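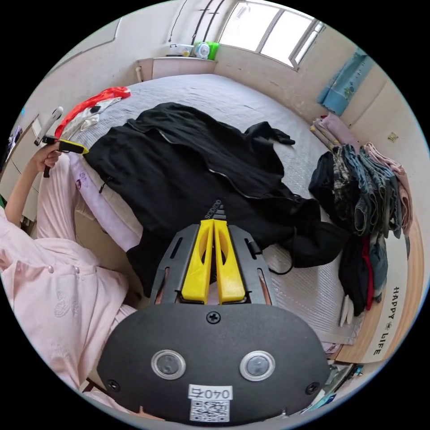 Villuvton, 2/24/24

Progress report on the Fistidari software work, second reporting period

Prepared by the software group at Wivadetti for the Piątek programme office

1. What this report covers

In the first period we promised to deliver the recording pipeline and a first version of the two-hand planner. This report says how far we have come with both. It also explains one change to the plan, for which we ask your agreement in section 5.

The task is still the same: dark, soft clothing on a bed, handled by two grippers together. We chose clothing because it gives our perception software the most trouble. A jacket has no fixed shape, and black fabric gives the cameras very little to hold on to. If the software can manage a black jacket on a pale bedspread, with other clothes piled near it, we believe that the easier household items will follow with less work.

2. Recording and time alignment

The recording tool is now in daily use. It takes the streams from both hand-held grippers and writes them to one session file. In the first version each gripper kept its own clock, and the two clocks moved apart during a long session. We found differences of up to 34 milliseconds at the end of a session. For slow movements this does not matter much, but when one hand lifts and the other hand holds, the planner learned the wrong order of events.

We have rewritten this part. The clocks are now compared at the start and at the end, and the difference is spread over the whole recording. We also added a check which refuses a session file if one stream has a gap. Before, such files went into the training set and we discovered them only much later, which cost us many days of work.

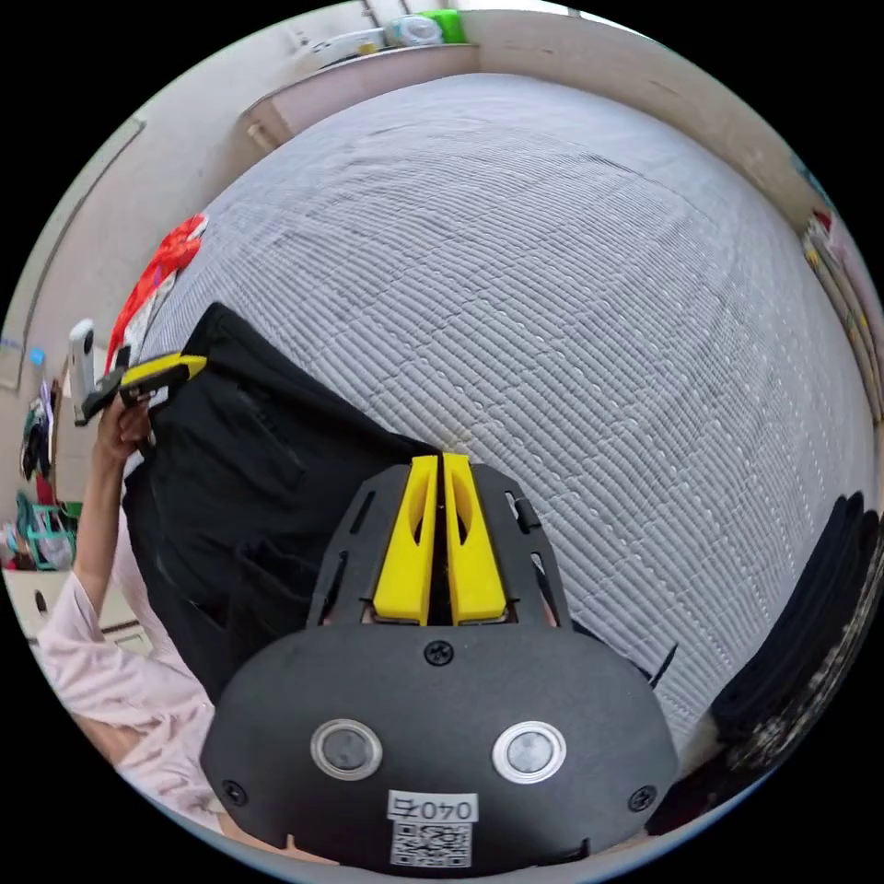 The same tool also writes the opening width of the fingers for every time step. This was asked for by the reviewers of our first report, and they were right. With the width in the file, the software can tell a pinch from a push without looking at the picture at all.

At the date of this report we have 220 sessions that passed all checks. Older sessions which failed the gap check are kept in a separate folder and are not used for training.

3. Perception

The garment segmentation works well when the garment and the bed have clearly different brightness. It works less well in two situations. The first is strong daylight from a window, where the fabric gets bright patches and the model cuts one garment into several pieces. The second is a dark garment lying close to a dark pile. Then the model joins them, and the planner would try to fold the jacket together with the trousers next to it.

For the daylight problem we changed the exposure handling and trained again with brighter and darker copies of each picture. The result is better, and we consider this problem small now. For the pile problem we do not have a good answer yet. We tried to use the edge of the folded stack as a border, but a stack of jeans has many edges and the model becomes uncertain. Our next attempt is to follow the garment over time from the moment it is first touched, so that what moves together is counted as one thing.

Cords and straps are a smaller point. The segmentation often loses them, because they are thin. We have added a separate class for them in the labelling tool.

4. Planning for two hands

The planner now produces a joint path for both grippers. It first chooses which hand holds and which hand moves, and then it looks for a path where the two do not come too near each other. The change of roles in the middle of a fold is the difficult moment. In the first version the planner changed roles whenever the cost was a little lower, so the hands hesitated and went back and forth. We put a small penalty on every change, and the paths have become calm.
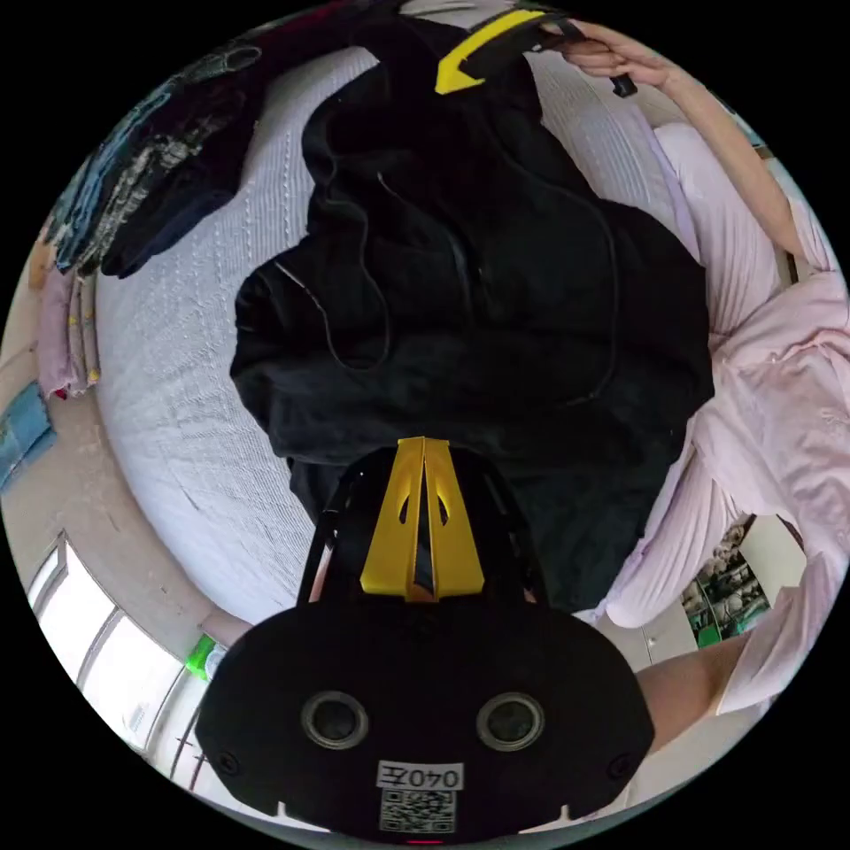
Black hoodie held between two grippers on the bed.

We also model the tension between the hands in a very simple way, by the distance between the finger tips compared with the size of the garment. We know that this is not physics. It is fast enough to run at each step, and it stops the planner from asking for a distance that the fabric cannot give. A better model is planned, but we prefer to have the simple one tested first.

Replay in the simulator works for 6 of the fold types in our list. The remaining types need one hand to slide along a seam, and the simulator does not treat this kind of contact correctly. We have reported the fault and we work with a temporary fix.

5. Requested change to the plan

In the original plan the labelling tool was to be finished after the planner. We ask to change this order. The pile problem in section 3 cannot be solved without better labels, and the planner can wait for a few weeks in its present state. The budget stays the same. The final delivery in May is not affected.
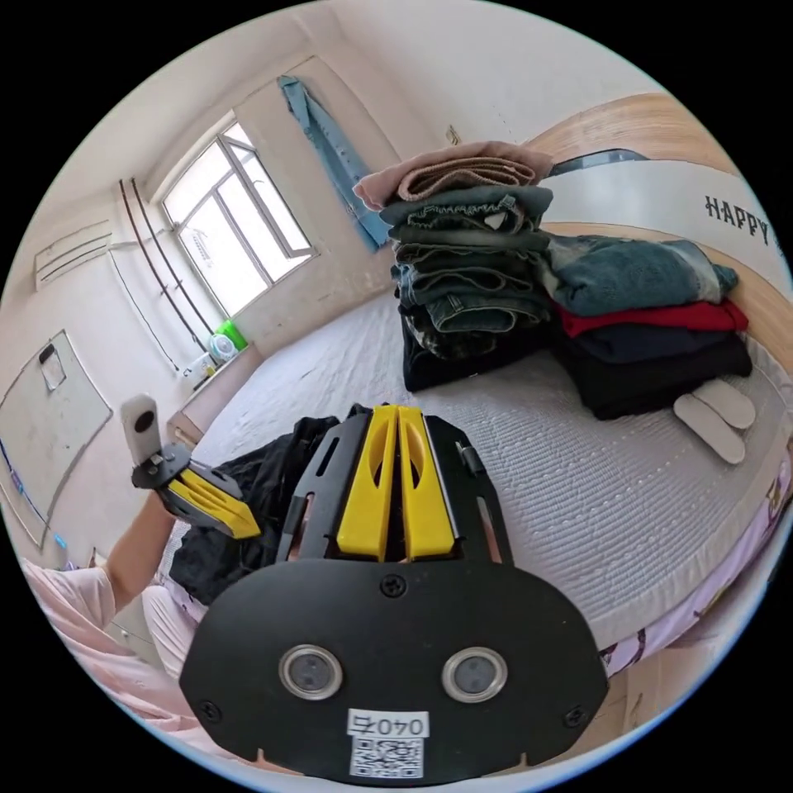 Moving the labelling tool forward is sensible, the programme office wrote after reading our draft, but we would like to see the failed sessions labelled as well, so that the gap check itself can be tested. We agree with this remark. The failed sessions will be labelled in the same round, with a mark that keeps them out of training.

6. Work for the next period

Labelling tool with time tracking of garments, first usable version.
New labels for cords and straps in all accepted sessions.
Test of the role penalty with garments that were not in the training set.
Short written guide for the session file format, as agreed with Piątek.

The open risk is the simulator contact fault. If it is not repaired, we will test the sliding folds only on recorded data and say so clearly in the next report.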